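The Long Way Across Garrido Creek

The Daltby connector is 3,945 feet long, and for most of its planning life it was 188 feet short. The missing piece was the crossing at Garrido Creek, where the old county right-of-way ended at a washed-out culvert and picked up again on the far bank behind the Solstead grain elevator. Walkers coming from the Daltby side turned around there. Cyclists used the shoulder of the state highway.

Annag Farquharson took over as the city's parks engineer when the connector existed as two lines on a zoning map. The first application she sent to the state trails program asked for money to pave both sides and leave the creek for later. It was turned down. The reviewers wrote that a trail with a gap in it would be scored as two short trails, and that neither one went anywhere. The second application put the bridge first and the pavement last, and it was funded at 80 percent, with the city responsible for the rest.

Finding the match took longer than designing the bridge. State rules allow up to half of a local match to come from donated labor, equipment time and materials, provided each item is logged at an approved rate. Trostora, which operates the gravel pit north of Solstead, supplied crushed base for the full length of the trail. The city's street department contributed its grader and operator during the slow part of the season. The cash portion came out of the capital fund in two budget years.
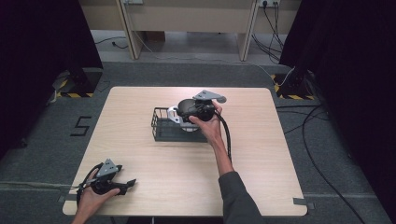 The bridge is a prefabricated steel truss with a clear width of 10 feet, set on concrete abutments well back from the bank. Farquharson's office looked at a shorter span with a pier in the channel. It would have cost less to buy, but a pier would have required a separate floodplain study and a work window limited to low water. The longer span needed neither. It arrived in two sections, was bolted together on the Solstead side and was lifted into place in one morning by a crane parked on the elevator's scale pad.

The approaches were harder. The west bank sits four feet lower than the east, and accessibility guidelines limit how steeply a paved trail can climb. The west approach was rebuilt as a long curve on fill, with a slope just under five percent. That used up most of the spare base material and moved the trail closer to a row of back fences than the original map had shown. The owners asked for a hedge. The city agreed to a split-rail fence and native shrubs, to be planted once the fill had settled through a winter.

Surface choice was argued over at three public meetings. Equestrians wanted crushed stone the whole way. The final section has eight feet of asphalt with a two-foot stone shoulder on the south side, which is wide enough for a horse in single file but not for passing. Drainage runs to the north. There are 47 culvert and grate fixtures on the maintenance list, all of them inspected in February and again after the first heavy rain of spring.

An infrared counter was installed at the east abutment soon after the bridge opened. In its first full month it logged 997 passes, with the highest hourly totals between 4 and 6 p.m. The counter doesn't separate walkers from cyclists, and a person who goes out and back is logged twice. Farquharson plans to add a second unit at the Daltby trailhead so the two sets of figures can be compared.

The next application covers lighting at the highway underpass and a gravel parking area for twelve cars. The elevator has offered an easement along its south fence line, and the survey is due before the city sets its next capital budget.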